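How do I fold gray knit stuff so it stays folded (and get the lint off)?

Posted by Funthorpe

I moved in January and my new dresser drawers are only 8 inches deep, so I'm trying to fold everything small and stand it up in rows. Stiff shirts are fine! Soft ones are driving me nuts. My worst one is a fuzzy dark gray sweatshirt with white lettering, and whichever way I fold it, the thing slumps over by Monday. 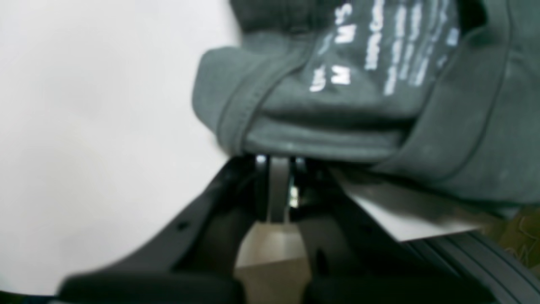
I've tried rolling too, and then the print gets creased and the hem curls up. I do all this on a big white table, so at least there's plenty of room. Does anyone have a fold that holds? And is there any trick for lint on gray cotton?

Nives Guerra

Start flat, always. I lay the piece face down, smooth it from the middle out with my forearm, then fold both sides in so I've got one long rectangle. Fold that in half, then in thirds, and stand it up. If it flops, your rectangle is too wide (mine always were at first). For drawers like yours I'd go for a strip 4 fingers narrower than you think you need.

Same idea works for soft fabric bags, by the way. Get the body flat and square first and deal with the bunched-up end last, tucking it underneath.

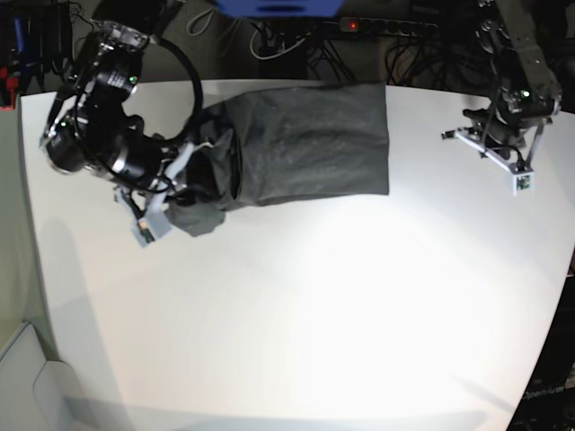 Dark gray bag on the white table, one end still gathered

With anything that has lettering on it, fold so the print ends up on the outside of a curve and not under a sharp crease. I've kept old band shirts alive for years that way.

talavera2118
Member · 3000 points

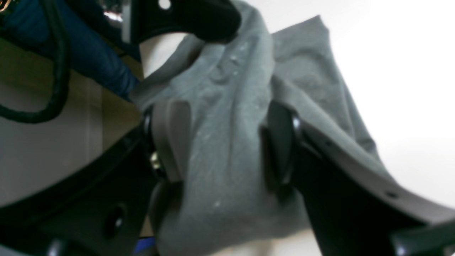
Reply by talavera2118, edited once

Just get a lint roller. White specks show up like crazy on a gray T-shirt, so do it before you fold. I wash mine inside out, away from the towels, and that helps a lot. No idea about the drawers, I hang everything.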